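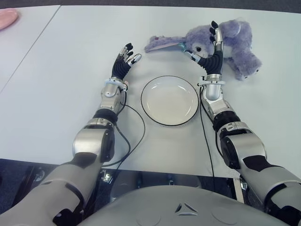

Thread on getting marks off white tabletops, as we have now been through 19 of them in the shared rooms at Birhane. Everything below applies to melamine and lacquer. White is the worst color for judging results by eye. A round white plate on a white top, like the one at the center of this table, is a decent reference: set it down and compare the two whites under the same light. The purple plush toy is a different matter, see the post on textiles further down.

Step one is dry. Microfiber, folded in four, one direction only. Grit is what scratches a lacquered surface, and most of it comes off before any liquid is involved. Skipping this is how you get the fine haze that only shows at 7 in the morning with low sun.

Step two, warm water and dish soap, 2 ml per liter. More soap leaves a film. The film holds dust and you are back in a week asking why the table looks gray.

Ring marks under plates and mugs: usually transfer from the unglazed foot of the dish. Metal marks look similar but are darker and thinner. Both respond to a baking soda paste, fingertip pressure, 25 seconds, rinse. Test under the overhang first.

Do not use melamine foam on gloss. It is an abrasive. It removes the mark and the gloss together, and the dull patch is permanent. On matte tops it is tolerable, with a light hand.

I tried the Vatine surface spray on six tops in August. Cleans adequately. Leaves streaks on white unless you follow with a second damp cloth, at which point the soap and water was quicker.

The Ridberg cloths are fine. Wash at 60 C, no fabric softener. Softener coats the fibers and they stop picking anything up.

Textiles. Long-pile plush left on a damp table will pick up moisture on the side it is lying on, and some dyes will bleed. Purples and reds are the ones I check. Press a wet white cloth against an inconspicuous seam for a minute. Color on the cloth means the toy stays off the table until the table is dry.

Plush also sheds. Loose fibers on a white top are easy to see and annoying to wipe, as a wet cloth just rolls them around. Lift them dry – lint roller or the same microfiber from step one – before you start with water.

Drying time on a sealed top after a damp wipe is almost nothing if the cloth was wrung out properly. If you can see beads, it was not.

Fatima Bashir asked about edge banding. Keep water off the seam. Once the core swells the band lifts, and no cleaning product fixes that. Wipe toward the middle, then dry the edge last with a separate cloth.

Cost so far, cloths and soap for all of the tops: 105 dollars. Most of that was cloths.

Next batch is the long tables at Ningate. Those are oiled wood, so none of this applies. Separate thread when I have numbers.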